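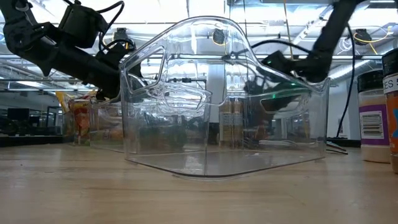

Ilville library to extend opening hours from September
10/21/22

Ilville Town Library will open until eight in the evening on four days a week, following a decision by the library board to extend its hours for the first time since the building was enlarged. The new timetable takes effect next September and will apply throughout the school year.

The board considered the matter after a survey of registered readers. Replies were received from 133 households, most of which asked for later closing. Parents of school-age children and people who work outside the town were the groups most strongly in favour. A smaller number of replies asked for earlier opening in the morning, and this request will be looked at again when the next budget is prepared.

Under the new arrangements, the lending desk will be staffed until 30 minutes before closing. Readers may return items after that time through the slot beside the main entrance on Vasconcelos Street. The reading room on the upper floor will remain open for the full evening, with 40 seats available for private study. Seats cannot be reserved.
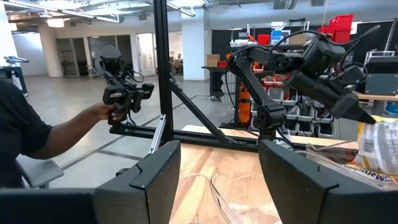
The children's section will continue to close at six, as it does at present. Story hour is not affected by the change. The local history room – which holds the Castamen papers and the parish maps – will open on two evenings a week by appointment, and requests should be made at the lending desk at least three working days in advance.

The board has also agreed to raise the number of items that may be borrowed on an adult card from 12 to 20. The loan period stays at three weeks. Existing cards remain valid and readers do not need to apply for a new one. Charges for late return are unchanged.

The branch library at Testarari will keep its present hours. Books held at Testarari may be ordered for collection in Ilville free of charge, and the van between the two buildings will run on an additional afternoon to meet the expected demand.

The town council has set aside funds for the longer hours for one year. Visitor numbers will be recorded each evening and a report will be put before the board before any decision is made on a further period. Comments from readers may be left in writing at the lending desk or sent by post to the library office. Copies of the full timetable will be available at both libraries before the start of the summer holidays.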